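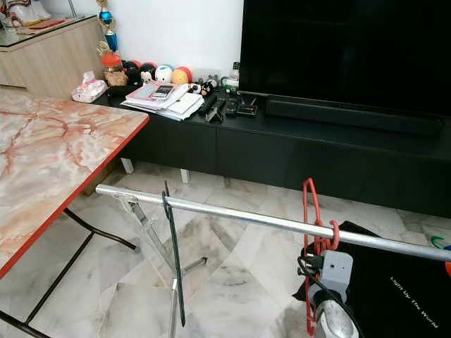

Product Review: Sengar Folding Table, Marble-Pattern Top

The household section of the Kalasthorpe Consumer Office reviewed the Sengar folding table over a period of 30 days. The table was bought at the regular retail price and was used daily in a living room with a tiled floor.

Appearance
The top carries a pink and cream marble pattern with orange-red veining, finished with a bright red-orange edge trim. The coloring is strong. Buyers with plain black furniture, such as a low TV cabinet, should expect the table to stand out.

Construction
Thin black metal legs support the top, with a silver folding brace beneath. The brace opened smoothly throughout the trial. Its struts spread outward under the near edge, and seated users reported contact with them at the knee. The table held a load of 23 pounds without visible bending. Heavier loads were not tested.

Use in shared rooms
The table was also used for sorting laundry beside a metal hanging pole with plastic hangers. The height was convenient for folding shirts. Clearance of 2 feet between the table and the television cabinet was found sufficient for one person to pass.

Comparison
The Muris model reviewed in February has a plainer top and a stiffer brace. It is the better choice for writing.

Rating
Recommended for light household use. The section advises checking the leg fittings after the first month.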